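Home | Our work | Grants | News | Contact

Print this page | E-mail this page

We use cookies to make this site work. Accept | Settings

Trondale two-arm bagging cell
Progress report, June 2023
For: Renata Olivares, Garbridge Fund
From: Zhiqiang Pan

Renata, short one this time, we're in the thick of it. Money spent so far is in line with the plan, sheet to follow once Claria have sent their last invoice.

Where we are

Cell is up and has been running most days. Both arms bolted to the front rail, corner posts squared up again after the move, walls and floor panels back in. Total logged cycles since the last report: 1,408. Target for the period was 2,000 so we're short. Most of the lost time was the left wrist (see below), rest was me re-doing the calibration when I should of checked the bracket screws first.

The task is still sweets and a paper gift bag. One arm deals with the bag, the other with the packs. Stiff boxes were easy, we had those done in the spring. Crinkly packs slide over each other and paper handles get everywhere, so this is where the fingers and the wrist views earn their keep.
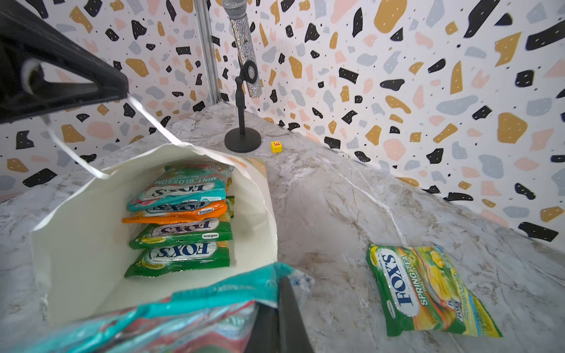
Finger pads. Changed on both grippers. The old set had gone shiny at the tips and grip force had crept up to make up for it, bad for the motors and bad for the bag. New pads came from Zou, same shape, slightly softer. Force is back down to the setting we started with. I now wipe them at the start of each day and look at the tips under a lamp. Five minutes. Worth it.

Finger alignment. Left gripper was closing a hair off centre, so paper got pinched at one corner only and twisted as the arm lifted. Loosened the finger mounts, closed on a flat shim, tightened up again. The check is now to pinch the top edge of a paper bag and see if it stays straight. Crude but quick.

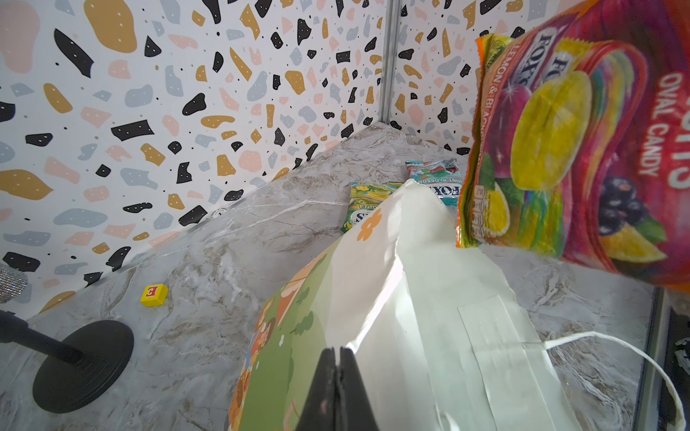 Wrist cameras

Each wrist camera sits on a white bracket over the gripper. Brackets are fine, screws are not. They work loose with the shaking and the view drifts, slowly enough that you don't spot it until grasps start landing short. Put thread lock on all of them and marked the heads with a paint pen so a turned one shows up. No drift since. Spare brackets are printed and in the drawer.

Cables

Still the weak point. Wiring at the arm bases is exposed along the rail and I'm not happy with it long term. Cover is drawn, not made. For now everything is tied back and I check it before power up.

The left wrist was the big one. It would stop with a fault part way through a reach, clear on restart, then do it again an hour later. Swapped the motor lead first (no change), then the joint connector. Pins were worn. New connector in, fault hasn't come back, but I want another fortnight before I call it fixed.

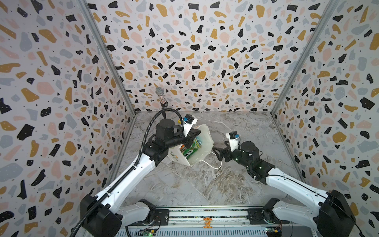 We also started on translucent white plastic carriers alongside the paper ones. Much harder to see, and they hang differently every time. Going slowly with these. Early results too thin to report, will put figures in the next one.

Daily check, as it stands now

- power off, look over leads at both bases
- wipe pads, look for shine or splits
- paint marks on the bracket screws lined up
- home both arms, listen for the left wrist
- pinch test on paper
- mixed pack run, a few flavours on the floor of the cell, clear them one at a time

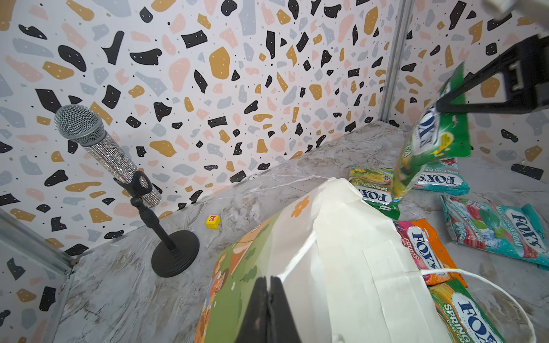
Packs that land overlapping are the most common cause of a missed pick. The gripper takes the top one and drags the next along with it. Lifting straight up before moving across has helped. So has coming in at the crimped end where there's more to hold. Not solved.

Problems and risks

Only 2 spare connectors left for the wrists and the lead time is long. Have asked Claria for more. If both arms go at once we stop, simple as that. Also the floor panel needs a better fixing, it shifts slightly when an arm presses down, which throws the heights out.

Next period

Rail cover made and fitted. Floor panel fixed down. Catch up on cycles, I think 2,000 is still the right number and I'd rather not change it. Plastic bag figures. Write up the wrist repair properly with part numbers so someone else can do it if I'm away.

One ask: can we move the small amount left under travel over to spares? Nothing is booked against it. A yes by e-mail will do, I'll sort the paperwork thier end.

Zhiqiang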